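Bodard bakery line changes bun size in August

Bodard will move its hamburger buns to a 4-inch diameter in August, replacing two older sizes. The change applies to all 959 stores and lunch counters on its delivery list.
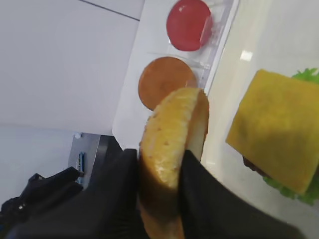
Will the price change? The price per pack stays the same through the end of the year.

Dough weight per bun is unchanged - the new bun is wider and slightly flatter. Bake time drops by 2 minutes.

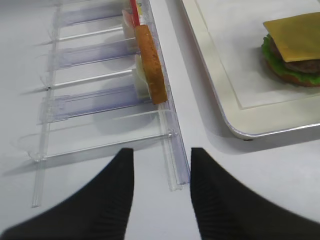
Orders placed under the old item codes will be converted at the Wullow depot. Buyers with standing orders do not need to resubmit them.

Storage

Shelf life remains 3 days at room temperature. Packs may be frozen on the day of delivery.

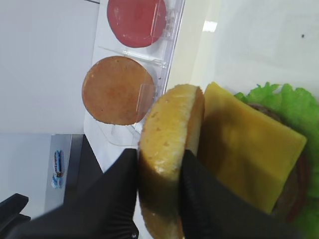
Deliveries

Routes out of Wullow keep their present times. Sutherland routes will leave at 4 a.m.

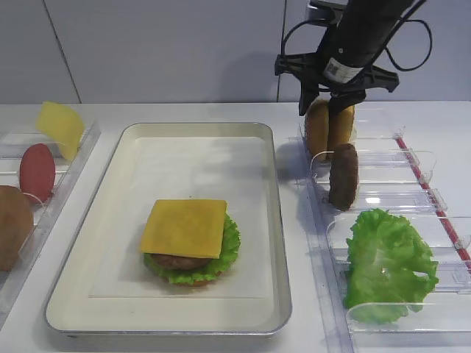

Food Trade Desk
Staff reporter

Dimov, which supplies the bags, will print the new size on the front panel. Bags already in stock will carry a sticker.

Recent items
- Flour contract renewed at Sutherland mill
- Wullow depot adds second loading dock
- Rye prices steady

Contact | Copyright Food Trade Desk | Back to top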